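Search the list archive
2 min read

Dirk Brandes wrote:
> The Zatilik reissue is remastered from the original tapes, 40 minutes
> of it, and Li-hua Tse says the bass finally sounds right.

Which tapes? Shek lost theirs before the first CD came out.

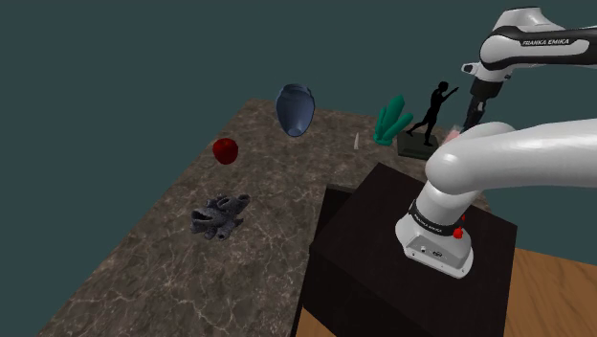 Page last changed: Saturday, 7:36 pm

I played both versions twice. The new one is louder — I'll give you that — but the dropout in track 2 is still there. I'd want to see a tape box before paying again.

Stuart Hebden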